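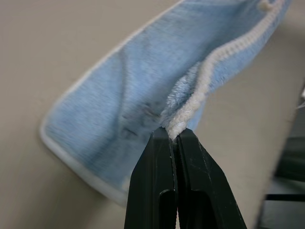

Figure 3.1 Light blue cloth with a white edge binding and a white ribbed seam. Note the grayish marks on the pile.

Grarel Learning > Housekeeping and Linen Care > Part One > Chapter 3

2021-01-28
Boonsong Chaimongkol

Chapter 3
Cleaning Cloths: Sorting, Marking and Folding

In this chapter you will learn to
sort used cloths before washing
inspect pile, binding and seams
mark a cloth so that it goes back to the right area
fold a cloth into a strip for the cart or the shelf

Key words: pile, binding, hem, seam, lint, discard, par stock

A new room attendant usually asks about sheets and towels first. Guests touch them, and a stained sheet brings a complaint. Cleaning cloths get less attention, although they are used in every room on every shift. A cloth that has been sorted badly can carry grease from a kitchenette to a bathroom mirror, and one that was put away dirty will leave streaks on the next surface it touches.

The Fusten Hotel in Zendamia counted its cleaning cloths one January. The linen book said 3000. The count found 2488. Part of the difference was cloths that had worn out and been thrown away with no entry in the book. Others were in the wrong place: behind the dryers, in the maintenance shop, at the bottom of carts under spare trash bags. A number had gone out with the bath towels to the Saengthong laundry and come back mixed in with the pool towels. The hotel had been buying new stock to make up the loss, and the closets on the upper floors were still short.

We will come back to the Fusten count in the exercises on stock records. For now, keep it in mind as you read. Most of the missing cloths could have been kept in use with the ordinary steps described in this chapter.

3.1 Know the parts of the cloth

Four words come up throughout this book.

The pile is the raised surface made of fibers that stand up from the backing. It does most of the work of picking up dust. Pile can be short and dense, like velvet, or long and looped. When it is pinched or rubbed the wrong way it ruffles and looks lighter, and this is not damage. Smooth it with your palm and look again.

The binding is the narrow trim that covers the cut edge. If the binding comes loose, the edge begins to fray, and loose threads end up in drains and on wet floors.

A hem is an edge that has been turned under and stitched. Some cloths have a hem at the ends and a binding along the sides. Others have the same finish all the way around.

A seam joins two pieces of fabric or holds a cord or strip in place. Raised seams collect grit. Run a thumb along both sides of a raised seam when you inspect a cloth, especially one that has been used on floors.

Look again at Figure 3.1 and find the pile, the binding and the seam. Then take a cloth from your own training kit and do the same. Some cloths in the kit will not have a raised seam.

3.2 Sort before you wash

Sorting is done at the end of the shift, at the cart, before anything goes into the laundry bag. Shake each cloth over the trash container to drop hair and crumbs. Open it out fully and look at both faces. A folded cloth can hide a stain on the inside.

Put cloths with gray marks, streaks or smudges in the soiled bag. Do not try to decide at the cart whether a mark is fresh dirt or an old stain. You often cannot tell by looking. Wash the cloth, then inspect it a second time. If the mark is still there but the pile is in good condition, the cloth may be moved down to rougher work such as baseboards or the service corridor.

Keep microfiber apart from cotton. Cotton sheds lint in the wash, and microfiber holds on to it. Leave out fabric softener, which coats the fibers and makes them pick up less. Dry on low heat.

A cloth is ready for discard when the pile has gone flat or hard, when the binding has come away, or when there is a hole. Write each discard in the linen book on the same day. A cloth thrown out without an entry still counts as stock on paper.

3.3 Mark the cloth

Marking tells the person who folds the wash where each cloth belongs. Many properties buy cloths in several colors, one for each area. Where there is only one color, a written mark does the same job.

Use a laundry marker with permanent ink. Write near one end, in the same position on every cloth, and keep the letters large enough to read at arm's length. One or two characters are enough. Let the ink dry before the cloth is stacked or it will print through onto the next one.

Handwriting varies from person to person, and a mark made in a hurry can be hard to read after a few washes. Keep a sample card above the folding table with each mark drawn as it should look. When a mark has faded, go over it again. Do not add a second mark beside the first.

3.4 Fold into a strip

Cloths can be folded in squares or in strips. The strip fold is used where shelves are shallow, and it lets the attendant pull one cloth without disturbing the pile below it.

Work on a clean, dry table at waist height. Lay the cloth flat and smooth it from the middle toward the edges. Fold the long sides in until you have a narrow strip, keeping the marked end on top. Hold down one end and draw the other away from it gently until the wrinkles are gone. Do not stretch the cloth hard, as this strains the stitching.

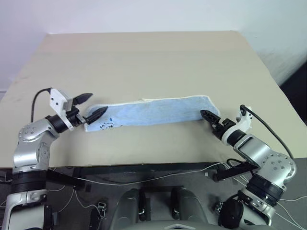

Figure 3.2 Cloth folded in a long, narrow strip. The dark blue handwritten marks are near the left end.

Check that the marks can be read without unfolding anything. If they are hidden, open the strip and start again from the other face. Stack strips with all the marked ends facing the front of the shelf.

Before you read on

1. Fold 2 cloths from your kit, one as a square and one as a strip. Which takes up less room on your cart?

2. Draw a mark for each cleaning area in your workplace or school. Ask a classmate to read them back to you.

3. Find out who keeps the linen book where you work, and how a discarded cloth is entered in it.

Section 3.5 deals with washing temperatures and loads.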